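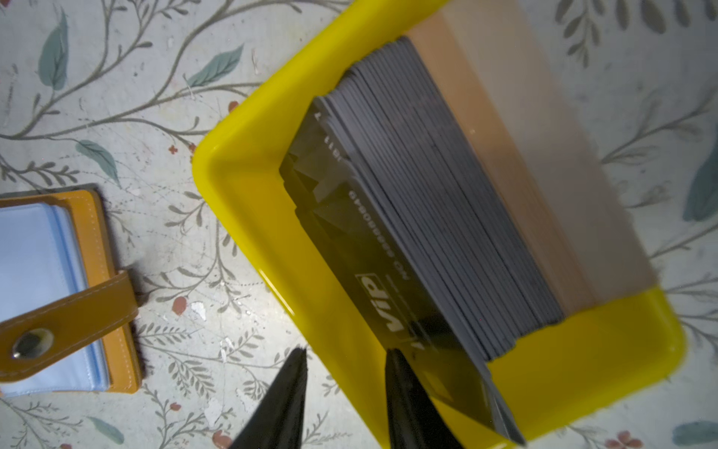 Pak-hei Poon talks fast and doesn't sit. We met in the back room at Luvgate, where he's been running card work for 8 years, first by hand, now mostly by standing next to two arms and watching.

"People think I must hate them," he says. "I don't hate them. I hated November."

November was the membership rush. Five people at the long table, VIP cards into sleeves, album after album, wrists gone by lunch. One of the five quit by text message. Wenico, the parent company, had the arms in before the next season.

So what changed? Hours, for one. Pak-hei used to do 14 albums before his first break. Now he sets out the tray, checks the stack is square, lets it go. Loads the next. The job is more looking than doing — "which is tiring in a diferent way, my eyes hurt now, not my hands."
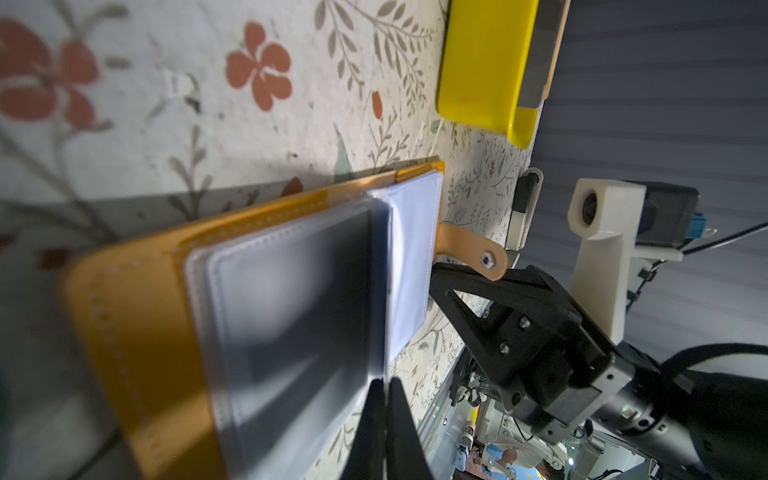
An album open on the table, its strap and snap to one side.

The clear sleeves are the hard part, he says. They shine. They cling to each other. A person feels two stuck together and blows on them, no thinking. "The arms don't blow on anything. So that's me. I'm the guy who blows."

He wanted the team asked first. They weren't, not really. There was one meeting, with slides, and a man from Gastier who kept saying "uplift." Two of the old crew moved to the returns desk. Pay stayed the same. Pak-hei got a new title and no raise, he brings this up three times. 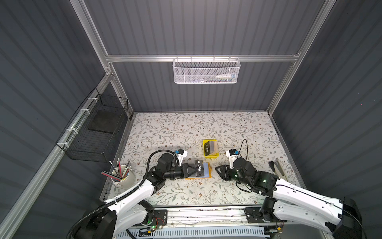
Would he go back to the old way? Long pause. He misses the talk. Five people at a table, you hear about everyone's kids, everyone's landlord. Now there's hum and he plays the radio over it. "I know the arms' moods better than I know the new girl on returns. That's not great, is it."

Still — he likes setting up a new job. Likes when the order comes down from the Vitale office and it's on him to work out where everything goes on the table. Tray here, album there, try it, move it over, try again. The engineers ask him now. They didn't at the start.

"They had the album the wrong way round for a week," he says, and goes off to load the next tray.

Interview 4/12/26, edited for lenght.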